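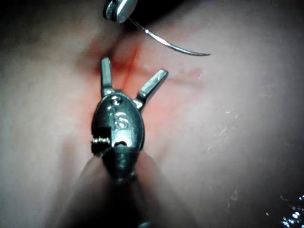

Instrument count and needle rules for suturing – what does your lab do?

Nyaga
Posted Jan 20, 2019
I got handed the job of rewriting our practice rules for the robotic suturing bench and I'm stuck on one line. The old sheet says the second instrument has to be "closed or holding tissue" any time a needle is in view. I think that's too strict! You can't receive a needle with shut jaws. In my shot the grasper is wide open under the needle and I wouldn't write anyone up for it. What do you all use?

Staller
Ours says open jaws are fine as long as both tips are in view and the needle is held in the driver. The part I'd fight for is no camera moves with a bare needle out. Park it first, then move.

mustance_2
Sorry, I'm with the old sheet. I had 342 logged runs to go through last July and the ones I marked down were mostly open jaws sitting right over the suture line while the person thought about what to do next. If you aren't grabbing something, close it and back off.

Nyaga
Okay but how long is "thinking"? I can't score that.

mustance_2
We put 2 seconds. Yes, people complained.

Jerska
2 seconds is brutal for beginners lol. We only apply it after somebody has done 50 passes.
Different question – do you make people write down the number on the instrument? I can read a 16 on the wrist of yours. We log whatever is stamped there plus the use count, before the thing goes in.

Nyaga
We log uses but not the stamp. I like that, stealing it.

Staller
Check what the stamp means on your set before you put it on a form. On ours it's the same on every grasper, so it told us zip about which one we had.

Jerska
Fair, ours are all different. We match them to a sheet taped inside the drawer.

Nyaga
New draft then: needle held and in view, both tips in view, no camera moves until it's parked, open jaws okay during a handoff. I'm leaving the seconds out for now. mustance_2, I know, I know.

mustance_2
Put me down as a no :)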